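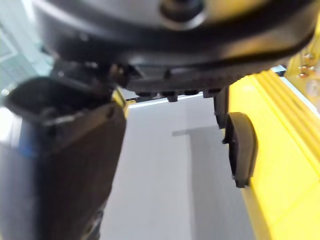
Open Day at Waltlow, Rudcombe

We drove over to Rudcombe on Friday, September 6, 2024 for the Waltlow open day. Doors opened at nine and we were in the second group. Parking is behind the building and the entrance is on the side street, so allow a few minutes to walk around.

The first stop was the teaching room, where people show the arms a task by remote control. The operator sits at a desk with a pair of handles and watches a screen fed by a small camera on the wrist. From that angle you see the underside of the gripper and both jaws, one of them very large and blurry. The operator told us you learn to watch the gap between the jaws and ignore the rest.

The job that day was picking up small parts and setting them down in a marked spot. Each try is saved, and the bad ones are thrown out at the end of the shift. They want 2000 good ones before they train on a task. A practiced operator gets through 57 in an hour. Visitors could have a turn, and I dropped my part twice before I placed one. The handles are lighter than I expected and there is a slight delay.

Next door they teach by hand. You hold the arm above the gripper, push it where it should go, and press a button to store the position. I found this easier. The software on both stations is called Hevov, and the screens are plain and readable.

Lunch was sandwiches from Bañez across the road. The afternoon talk lasted 70 minutes and was mostly about safety rules. The next open day is in March, with groups limited to 22.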